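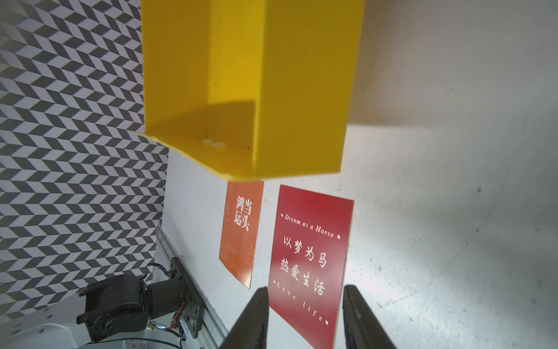 I'd been renting the back unit on Punden Street for three months before I paid any attention to the yellow box. It was July, the fan was going, and I was supposed to be working on the invoice for Treloar (346 dollars, overdue, my fault entirely). Instead I was staring at the wall, and the wall was telling me to dream as a horse.

I should say that I didn't put those posters up. They came with the room, along with the black-and-white chevron pattern that makes your eyes swim if you look at it on an empty stomach. The bigger poster is deep red and says Dream as a Horse near the top and Love life at the bottom, with Chinese in between. I can't read a word of it. I looked up the first line once and found out it means something like letting your dreams be the horse that carries you, and I'll admit I liked that a lot better. For weeks I'd been picturing myself asleep on my feet in a field.

Anyway, the box. I had decided that everything I hadn't dealt with was going to live in it. Treloar's letters, the spare key, the postcard my sister sent from Paludley with nothing on it except our old address. I even told the landlord about my system, and he said his wife had one just like it and they'd moved house with hers still full!

The trouble started with the postcard. It went into the yellow box at night and by morning it would be standing up at the back of the table, leaning on the wall as if it had a view. I blamed the fan. Then I turned the fan off, slept on the floor in my coat like a detective, and woke up at 5:30 with a stiff neck and the postcard exactly where it wasn't supposed to be.

So I sat down with a cup of Oseo tea (it tastes like hay, I keep buying it) and had a proper look at the picture side. A gate, a hill, a bit of road. And way up on the hill, so small I'd taken it for a smudge, a horse.

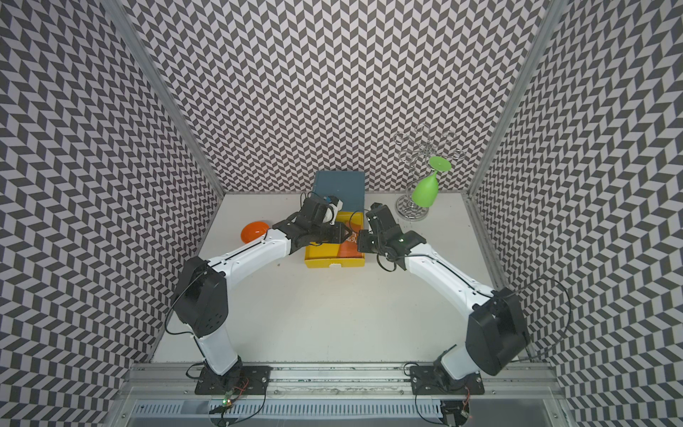 Was it there when the card came? I was nearly sure it wasn't, but I'd only looked at it once, standing in the hall with my shoes half on.

I called my sister, who picked up on the first ring, which she never does. She said she'd been meaning to ask if I was coming out. The ticket to Paludley was 30 dollars and I had the invoice to finish, and I started explaining all that, and while I was explaining I noticed I was already looking for my other shoe.

I did send the invoice, from the bus. The key I took with me. The letters are still in the yellow box, as far as I know, and the postcard is in my coat pocket. I checked it somewhere past the river, and the horse had come down as far as the gate.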